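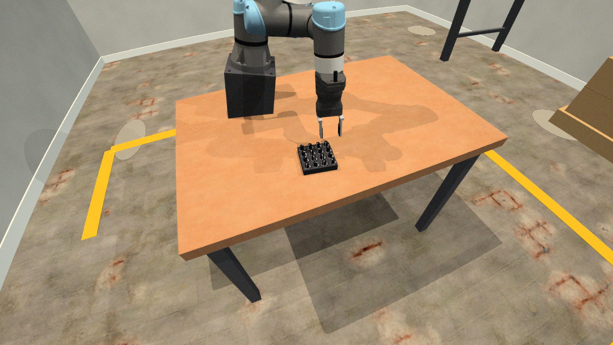
Slide 1: the sim cell, arm parked just behind the peg tray

OK, start slow. Say hi, say thanks to Vaida Urbonaitė for swapping slots with me so I could make the early train. Mention that I'm the gripper person and not the rendering person, so please save the lighting questions for Mārtiņš Krūmiņa, who built the room and is sitting somewhere near the back. (Point at him. He'll hate it.)

What I want to talk about this morning is a pretty dull-sounding question that ate my whole May: if you've got two sets of fingers and two camera positions, how do you pick between them without kidding yourself? We had the Plarley fingers, which are the slim ones, and the Kütt fingers, which are wider and a bit softer at the tip. And we had a wrist camera with a fisheye lens against an ordinary fixed camera off to the side. So that's four combinations, all in simulation, all with the same arm and the same controller.

Next slide, the setup. Don't read it out. Just say that every run starts from the same home pose, the object gets nudged and turned a bit by a random seed, and the arm gets one go at it. No retries! I was really firm on that. Our first round back in the spring allowed retries and everything looked wonderful, because a bad grasp often shoves the object into a better spot and the second go picks it up. Great for the demo, useless if you're trying to compare fingers.

Numbers slide. 100 runs for each combination to begin with, then we threw out a batch where Tratport (that's our scheduler, for anybody from outside the group) had handed the same seeds out twice. After the clean-up we had 289 usable runs. Of those, 236 ended in what I'm calling a good lift, meaning the object came up and was still between the pads 5 seconds later. Pause there, let people write it down. Somebody is going to ask why five seconds. It's when the slow slips show up – anything longer and we just burned compute watching a gripper sit there.

Now the bit I like. Finger choice mattered less than I expected and camera choice mattered a lot more. I'd walked in with a strong opinion about pad width, and I'd even written half a slide about it, which you're not getting. Where the wrist view earned its keep was the last little bit of the approach, when the side camera mostly gets a lovely picture of the back of the gripper housing.

Click.

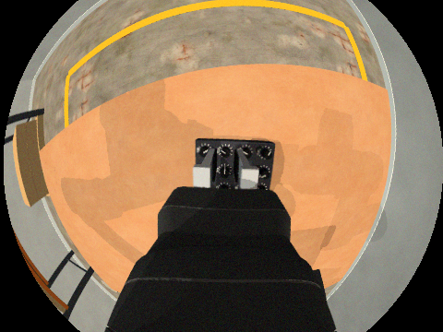

Doesn't the fisheye distortion wreck your pose estimates?
Less than you'd think, as long as you train on the warped image and leave it warped. We tried flattening it first and lost detail near the rim for no gain.

Keep that one handy, it came up twice at the practice talk and I waffled both times.

Carry on with the failures. I've sorted them by what the arm was doing when things went wrong, and the biggest pile by far is the descent. The fingers come down a hair off centre, one pad touches before the other, and the object pivots. With the Plarley fingers it pivots and skates away. With the Kütt fingers it pivots and then sometimes gets pulled square again as they close, so you get a lift you didn't really deserve. I went back and forth on whether to count those. We counted them. If you'd rather not, the per-run logs are with the slides and you can colour them in however you like.

Controller aside, only if I'm under time. We ran everything through Gatau with the stock gains, and for one afternoon I had the vertical speed set to double what I thought it was. Those runs are gone. But it was a handy accident – the two finger sets look nearly the same when you come down slow, and they pull apart fast once you speed up. If I were starting over I'd sweep speed first and worry about pads after.
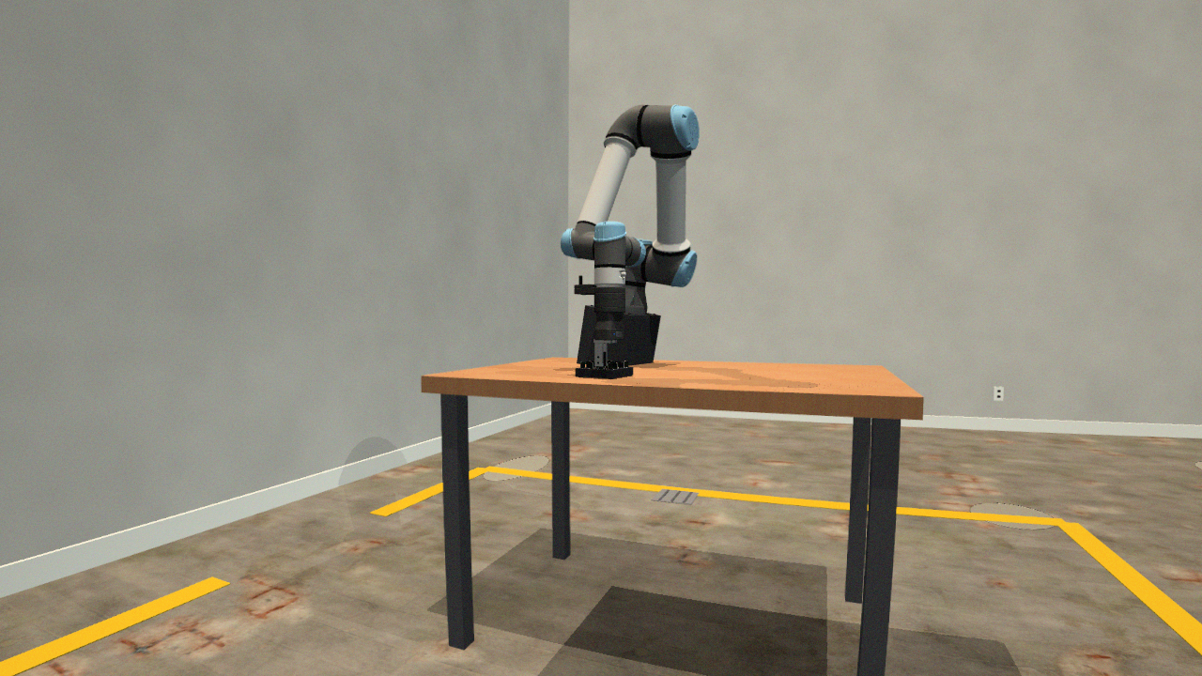

So that brings me to approach height, which is the setting people fiddle with the least and probably should fiddle with the most. Ours is measured from the tabletop to the fingertips, and when you swap finger sets you have to measure it again. I know, I know. But the lengths differ, and for the first couple of days I had one set stopping higher than the other and was blaming friction for it. Mārtiņš caught it by putting the two tool files side by side. Buy him a coffee.

Next steps slide. We'd like to get both finger sets onto the real arm and rerun the same seeds with printed placement templates, so the starting poses match as closely as we can manage. Vaida has the templates drawn up already. I don't expect the success rate to carry over, and I'd be a bit suspicious if it did. What I'm hoping carries over is the ranking.

Last slide has my email and the link to the logs. Leave it up during questions. If it goes quiet, ask the room who's tried a wrist camera and gone back, I'd love to hear why.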